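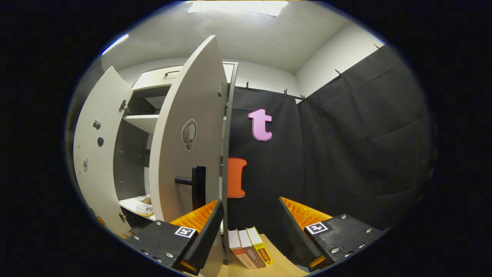 Building Materials and Interiors
Handout 6: Moisture in Small Enclosures

Instructor: Mariama Dramani
Lab sections: Haziq Sopacua, Jeanine Boersma
Revised June 6, 2024

This handout covers the second half of the moisture block. It assumes the definitions from Handout 5, in particular vapor density, relative humidity (RH) and equilibrium moisture content (EMC). Bring a calculator to the lab section. The saturation values needed for the problems are given in the text.

1. Scope

An enclosure, for our purposes, is any volume of air separated from room air by walls that slow down the exchange between the two. Closets, drawers, cabinets, display cases and cardboard boxes all qualify. The walls may be nearly airtight or quite leaky. The same three processes operate in every case:

(a) air exchange through gaps
(b) diffusion of vapor through the wall material
(c) uptake and release of moisture by the contents and by the inner wall surfaces

Process (b) is ignored until Handout 7. For a coated panel with ordinary door gaps it is usually small compared with (a). For an uncoated cardboard box it is not small, and the method below should not be used without correction.

2. The air holds very little

At 20 °C the saturation vapor density is 17.3 grams per cubic meter. Take a cabinet with an internal air volume of 40 liters, or 0.040 cubic meters. At 50 percent RH the air inside contains

0.040 x 17.3 x 0.50 = 0.346 g of water

A change of ten percentage points in RH corresponds to 0.0692 g. Students tend to expect a larger number. Keep it in mind for Section 4, where it is compared with the water held by the contents.

Temperature matters as well. Suppose the cabinet is sealed, empty, and made of a material that does not take up water. It starts at 20 °C and 50 percent RH and is warmed to 25 °C, where the saturation density is 23.0 g per cubic meter. Neglecting the small expansion of the air, the vapor density stays at 8.65 g per cubic meter and the RH drops to

8.65 / 23.0 = 0.376, or 37.6 percent

No water has entered or left. A humidity reading without a temperature reading next to it is therefore of limited use, and lab reports that give only one of the two will be returned.

3. Air exchange

Let N be the air exchange rate, in air changes per day. If the vapor density in the room is held constant, the difference between inside and outside decays exponentially with time constant

tau = 1 / N

For N = 6 per day, tau is four hours. After one time constant, 63 percent of the difference has disappeared. After three, 95 percent.

Exchange is driven by three mechanisms: small pressure differences from room ventilation, temperature differences between inside and outside, and changes in barometric pressure. For a hinged door the controlling dimension is normally the gap along the edges. Flow through a narrow slot between parallel faces, when laminar, varies with the cube of the slot width. Halving the gap cuts the flow to one eighth at the same pressure difference. This is why adjusting a door on its hinges can matter more than adding material to the panels.

Opening the door is a separate event and is not included in N. A door left open for a few minutes replaces essentially all of the air. It replaces very little of the water held in the contents - see below.

4. Buffering by the contents

Paper, cotton, wool and wood exchange water with the surrounding air until they reach EMC. Assume a cabinet holds 2,525 g (dry mass) of paper. For the purposes of this handout, take the EMC as 6 percent at 50 percent RH and 5 percent at 40 percent RH. Actual papers differ, and the curve on the way down is not the same as the curve on the way up (hysteresis, Handout 5, Section 3).

Water held at 50 percent RH: 2,525 x 0.06 = 151.5 g
Water held at 40 percent RH: 2,525 x 0.05 = 126.25 g
Released over the step: 25.25 g

The air in the same cabinet gives up 0.0692 g over the same step. The ratio of the two is

B = 25.25 / 0.0692 = 365 (rounded)

We call B the buffer ratio. Where uptake and release are fast compared with air exchange, the time constant becomes

tau = (1 + B) / N

With N = 6 per day this gives 61 days. The empty cabinet took four hours. The paper has extended the response by a factor of 366.

Two cautions. First, the formula assumes the whole mass takes part. A tightly packed stack responds from its outer surfaces inward, and the early response is faster than the formula predicts. Second, it assumes constant temperature. Under a temperature change, a well filled cabinet stays much closer to its starting RH than the empty one in Section 2. The contents give up a little water as they warm, and a little is enough.

5. Placement of small articles

Articles with little mass and a large surface respond quickly to whatever air is next to them. Anything with a textile or fibrous surface belongs in this group. On an open tabletop such an article follows the room. In a filled cabinet it follows the contents, which follow the room with a long delay.

For mixed storage:

- Keep quick-responding articles toward the middle of the load.
- Leave an air space behind the load when the cabinet stands against an outside wall. Surface RH at a cold back panel can be far higher than the reading at the door.
- Do not store a damp article with dry ones. The buffer works in both directions, and the excess water will be shared out over the entire load.
- Let articles brought in from a cold vehicle reach room temperature in their wrapping before it is opened.

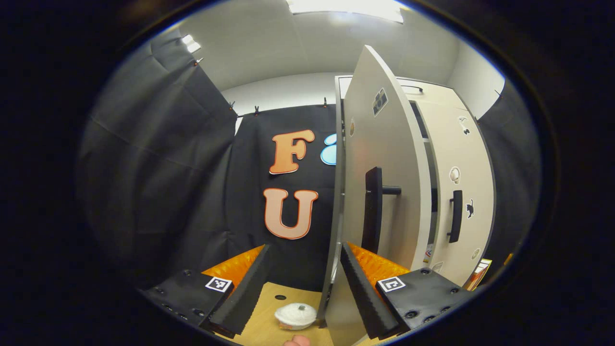
6. Worked case: the Ginwood record

The Ginwood record is the data set used in the lab. It was taken by Aisyah Rahman and Sulastri Manurung in an earlier run of this course. A logger inside a closed, paper-filled cabinet stored one reading per hour, giving 1,046 readings. The room was moved from 50 to 40 percent RH at the start and held there.

Using the values of Sections 3 and 4, the time constant in hours is

tau = 366 x 4 = 1,464 h

The fraction of the step expected by the end of the record is

1 - exp(-1,046 / 1,464) = 0.51

The predicted RH at the last reading is therefore 44.9 percent. In the lab you will plot the measured values against this curve and estimate N from the slope of the logarithm of the remaining difference. Discard the first day. It is dominated by the outer sheets and will bias the fit toward a short time constant.

A frequent error is to fit the RH itself instead of the difference between cabinet and room. The logarithm of the RH does not give a straight line and the resulting N has no meaning.

7. Problems

7.1 Repeat the calculation of Section 4 with half the mass of paper and the same air volume. Give B and tau.

7.2 A gasket reduces the door gap to half its former width along the full perimeter. Assuming laminar flow and unchanged pressure differences, find the new N and the new tau for the cabinet in Section 4.

7.3 The sealed empty cabinet of Section 2 is cooled from 25 °C and 80 percent RH to 20 °C. Find the mass of water that condenses for a volume of 40 liters.

7.4 Explain in no more than six lines why the logger in Section 6 should not be placed touching the back panel.

Problems 7.1 to 7.3 are handed in at the start of the lab section. Show units on every line. Problem 7.4 will be discussed in section and is not graded.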